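Grondham opens new water testing laboratory in Grakville

29th September

Grondham Regional Council has opened a new water testing laboratory in Grakville, bringing routine analysis of drinking water back to the district. The centre will serve 2380 rural properties that rely on bores and rainwater tanks.

Samples have until now been sent by road to Lostow, with residents waiting up to 3 weeks for a result. The council expects most reports to be issued within five working days.

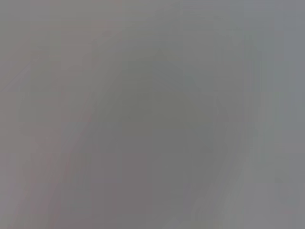
Grakville water testing program.

Work on the $371,000 fit-out was carried out by Soliman Building Services under a contract awarded last November. The former council store has been rewired and fitted with new benches, cold storage and a public counter for sample drop-off – a feature requested by landholders during consultation.

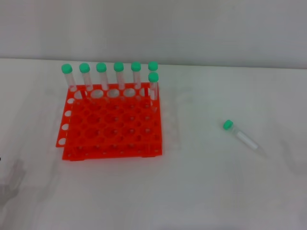

Standard household tests will cover bacteria, acidity, hardness and nitrate. The fee has been set at $59 per sample, with a concession rate for pensioners. Sample bottles must be collected from the counter or from the Lostow library, as other containers cannot be accepted.

The laboratory does not replace the council's existing monitoring of the town supply, which will continue under current arrangements.

Booking forms and collection instructions are available from the council's customer service centre.

Media enquiries: Communications Office, Grondham Regional Council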